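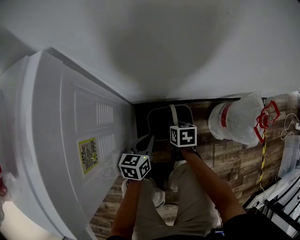
A white washing machine with its label on the front panel.

Walid Khoury has been a deputy for 20 years, and for the last 12 of them he has served papers. He carries no list of suspects and almost never makes an arrest. His work is evictions, subpoenas, protection orders, small claims notices and the occasional seizure of property to pay off a court judgment.

The civil division of the Estero sheriff's office sits on the ground floor, past the records window. Five deputies work there under Sgt. Imad Geagea, who came over from patrol and expected to stay one year. That was a long time ago.

"People think it's the desk you get sent to before you retire," Geagea said. "Then they ride along on a Thursday and they change their minds."

Thursday is eviction day in Estero. The office schedules them early, starting at 8 a.m., so that a family with nowhere to go still has business hours left to call a shelter or a relative. Khoury reads each file the night before. He looks for prior calls to the address, notes about dogs, and anything that says whether children live there.

Khoury grew up over his father's shoe repair shop in Nseir, a neighborhood on the south side, and studied accounting for two years before he applied to the department. He worked the jail first, as all new deputies did then, and spent his next years on night patrol. He asked for the civil division when his daughter was born and the night shift stopped making sense.

He found that the accounting helped. A writ of execution is mostly arithmetic: the judgment, the interest, the filing costs, the service fee. A wrong number can send the whole thing back to the clerk and cost both sides another month.

The harder part is the door. Khoury knocks, steps to the side, and gives his name before he gives the reason. He does not raise his voice and he does not debate the order, which a judge has already signed. If the person wants to talk, he lets them talk. He has been offered coffee and he has been threatened with a shovel, once on the same street.

Last May the office switched its paperwork to Rilitz, a program that logs each attempt at service with a time and location. Before that, deputies filled out cards in pencil and handed them in at the end of the shift. Geagea likes the new system because lawyers call less often to ask where their papers are. Khoury likes it less. It freezes in the cold, he said, and he still keeps a notebook in his shirt pocket.

The office has also changed how it handles notices. When a court sets an eviction date, a deputy now makes a visit beforehand and leaves a sheet with phone numbers for rent help, legal aid and storage. Under the old practice the notice was taped to the door and the next contact was the lockout itself. Geagea asked for the change after a week in which deputies did 13 lockouts and found tenants at several of them who said they had never seen the notice.

Not every landlord is pleased. The manager of the Skiva apartments complained that the extra visit slowed things down and gave tenants false hope. Geagea met with him and kept the visits.

"The date doesn't move," he said. "He gets his unit back the same morning he would have gotten it anyway."

Khoury is eligible for his pension and has not put in for it. A younger deputy is riding with him this spring, learning the routes and which buildings have back stairs. On a recent morning they had four subpoenas and a small claims notice to deliver before lunch. The notice was for a man who had moved, and his former neighbor would not say where. Khoury wrote the time in his notebook, then typed it into Rilitz, and they drove to the next address.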